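Play Kitchen Working Group, Wavska Room
Minutes, Thu 23 May

1. Previous minutes accepted without change.

2. Toaster oven. Item 234 stays on the white table. Cord to be coiled when not plugged in. Pukley to quote for a spare rack.

3. Play food. Fruit goes back in the pink and orange basket at close. The watermelon slice may stay out. Labels deferred to June.

4. Black ridged tray. Storage place not agreed. Penrose proposed the lower shelf; Hirnatow asked for a hook. Carried over.

5. Budget. Up to 100 approved for replacement food pieces, code 3963.

Next meeting: June, same room.

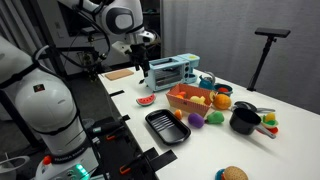
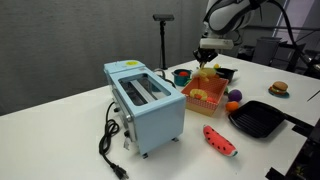 Items 2 and 3: the toaster oven and the play food basket on the white table, both views.

Filed under: Minutes / Rooms and Equipment

Recent items
Wavska Room booking rules
Play food stock list
Agenda for June

Contact the office | Back to top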